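MUS 200: Music Scenes and How They Pay for Themselves
Handout 4: The support slot
Tutor: Romana Procházka

Reading due in March: Bassey on touring budgets, first half. The second half is mostly spreadsheets, and you'll know by then whether you're that sort of person.

1. What a support act is for
To fill the room before the band people paid for. Anything beyond that, such as being liked, is a bonus.

2. Case: Clondik at the Skilholm
Capacity 853, paid entry 585. Clondik (guitar, keys, a drummer on loan from Wakau) opened for a flat fee of $200. Petrol took a fair bite of it. They sold 41 cassettes, a format most of the buyers couldn't play.
Work out the share of the crowd who bought one. Then work out the fee per member, and try to look cheerful.

3. Terms to know
Guarantee: the money you get whatever happens.
Door split: the money you get if something happens.
Buy-on: you pay them. Yes, really.
Rider: a list of requests. For a support act, read "water".

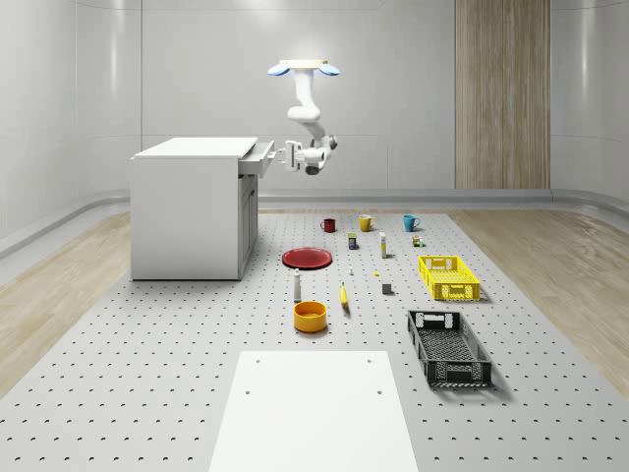
4. For the tutorial
Bring one page on a local act you've seen open for somebody else. Ikechukwu Obi's programme notes are on reserve at the library and may be borrowed overnight. Last year's copy came back with a set list written on it, in a key none of us could sing.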